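Working notes + readme for the **Juko table set**. Darius asked for something people can read before they open the folders, so this is it. Will tidy in August. Probably.

## What it is

Pictures and short clips of everyday table stuff. Laying a place, clearing it, putting things in bags, getting things back out of bags. Tabletop only. No sinks, no hobs, no cupboards (see Gosov for cupboards).

- 389 clips, each with one still
- 12 layouts
- 2 passes of labelling, Léonie first, then Bok-nam

Long clips trimmed to 400 frames. If yours is shorter thats fine, leave it.

## Folders

```
juko/
 clips/
 stills/
 labels/
 layouts.csv
 words.txt
 README.md
```

`layouts.csv` says which things were put out and where they began. Not where they ended up! People keep reading it the wrong way round. End positions are in `labels/`.

## Layouts, quick version

Most are a place setting plus one thing that doesn't belong to the meal. Bag, folded cloth, box, that sort of thing. The placemat stays down the whole time unless the layout name has `bare` in it.

Bag layouts are the fiddly ones. Soft sides, openings that flop shut, straps everywhere. Kofi wrote the label rules for these after the first pass came back with the strap marked as a seperate object half the time and as part of the bag the other half.

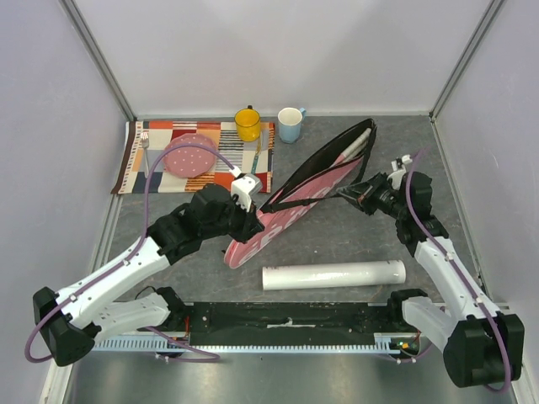 *Bag layout: place setting on the patchwork mat, two mugs, pink bag with black edging.*

Label notes for this one, as they stand:

- **Bag** is one object. Pink side, black edging, strap, all of it. Same id throughout.
- **Strap** gets a part tag under the bag. Both visible stretches, same tag.
- **Contents**: the pale cylindrical thing in the opening is `item_in_bag`. Don't guess at what it is.
- **Lettering**: can't get the whole word, so `text: partial`. Please don't fill in the rest from memory or from the internet.
- **Mugs**: `mug_yellow` is at the edge of the mat, `mug_blue` is on the bare table. Two boxes, don't merge them, the gap's narrow but it is there.
- **Utensil on the right of the mat**: teal handle. Goes in as `utensil`, nothing fancier. The one left of the plate is a fork, label it `fork`.

## Words we use

Went round in circles on this. Final list is `words.txt`, short version:

| say | don't say |
|---|---|
| mug | cup, beaker |
| plate | dish, saucer |
| placemat | mat, table mat, cloth |
| bag | case, pouch, sleeve |
| strap | handle, cord |
| utensil | cutlery, thing |

(Yes I've written "mat" all over this readme. Do as the table says.)

Colours: plain ones. Pink, blue, yellow. Romain had dusty pink and salmon and rose all in one file and it took an afternoon to pull them apart. If a thing has two colours, bigger area first, so the bag above is `pink_black`.

Handles get a direction, measured from the middle of the mug. `back`, `front`, `left`, `right`, or two joined up, `back_right`. If the handle's hidden put `none_seen`. Leaving it blank breaks the checker.

## On the mat / off the mat

Counts as on if any of the base touches it. Overhang is fine. A mug on the border is still on.

Bags are off unless most of the bag is on. Arguable, I know. Kofi and Bok-nam both signed off and I'm not reopening it.

## Known problems

- Shiny handles and glazed insides throw highlights, and some early boxes have the highlight cut out of the object. Fixed where spotted.
- The table surface has faint veins. A handful got boxed as `crumb` in pass one. Bok-nam removed most, shout if you find more.
- Patchwork placemat: the striped blocks are NOT separate napkins.
- Layout names from Mindberg days use `set_` at the front, newer ones don't. Same things, different prefix.
- Bag label part tags missing in a few older files. Léonie's working through them.

## Not in here

Vasseur clips (the linen drawer ones) live in their own folder with their own readme. Different word list, so don't copy labels across, it makes a mess.

## Fixing stuff

Small fix: edit the label file, put your initials in the `note` column, done. Anything that touches `words.txt` goes to Darius first. Don't rename stills, the clip lookup goes by filename and it fails without telling you.

## To do

- [x] strap rule
- [x] handle directions
- [ ] finish part tags
- [ ] recheck every `text: partial`
- [ ] proper names for the bare layouts
- [ ] ask Romain where the old colour file went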